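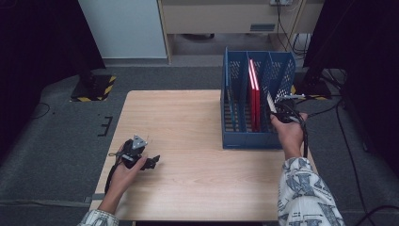 Photo: Radek Brabec

Category: Notebook / Clip tests

Sunday, August 30, 2020

Second pass on the celebrity dance clips. The claim from the Brulow people is that a famous couple doing a dance challenge gets more full views than the same challenge done by strangers. I still don't buy it, at least from what we've been given.

The July sheet lists 31 clips. Only 4 of them are couples where both halves are known for something. The rest are one singer or one soap actor with a partner who wanders in at the end, and Brulow has tagged those as couples too. Take them out and there isn't much left to argue over.

Best clip on the sheet: 1,558 comments. Next best: 1,151. Radek thinks the gap is down to the outfit swap. Maybe. The top one was also reposted by two gossip pages the same evening, and the sheet has no column for reposts. I asked Kettler for one in July and got a thumbs up and no column.

Also not convinced by "fans went wild" as a category. Read through the comments on the top clip before lunch. A lot of hearts, a lot of people tagging a friend, a fair number asking where the lamp is from. Somebody at Brasthorpe coded all of that as strong positive. Tagging your sister is not a strong anything. 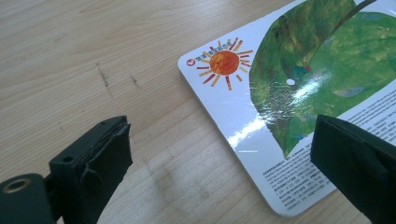

Coding the comments again by hand is the only way I'd trust the result. Radek wants printed category cards so the two of us stop drifting, and fine, we can try it. The white one with the rounded corners is the right sort of thing: thick, and glossy enough that the overhead light bounces off it, so print the wording large. Five categories, with "tag only" kept apart from "likes it". If we disagree on more than a handful I'd say the categories are bad — no blaming the coders.

Buslow's counter-theory is that viewers only stay to see if the husband messes up. Funnier, and no better supported. Could be checked if we had drop-off times, but those sit with the account owners and I doubt any of them will share.

To do: strip the false couples, chase Kettler for reposts again, draft card wording. Not sending Brulow anything until the recode is done.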